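Subject: Re: Flullesus, paperback text vs. hardcover

On 26 November 2019 a list member wrote:
> My Varela paperback of Flullesus ends at page 264. The
> hardcover runs longer. Has a chapter been cut?

No chapter was cut. The paperback was reset in smaller type and drops the afterword. Chapter 44 is complete in both, and chapter 46 is the last in each.
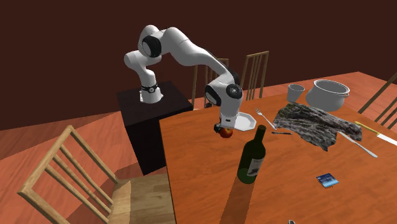

Apple, plate and table

One real change: the letter from Grovero in chapter 44 is now in italics — the hardcover set it in plain type, which made the narrator hard to follow.
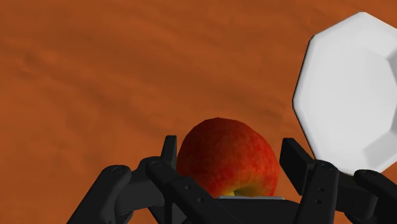
The apple, closer

The first printing was 700 copies, with Fluvwood on the spine. Check the copyright page before paying extra for one.
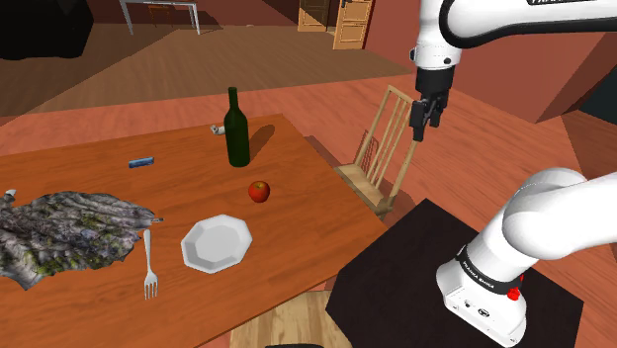

The paperback also keeps an error in the dinner chapter. The aunt sits on a bench on one page and leans against "the spindles" on the next. A spindle-back chair, like the one beside the table in the last picture, would fit the second passage but not the first. I have the page numbers for both editions if anyone is keeping a list of errors.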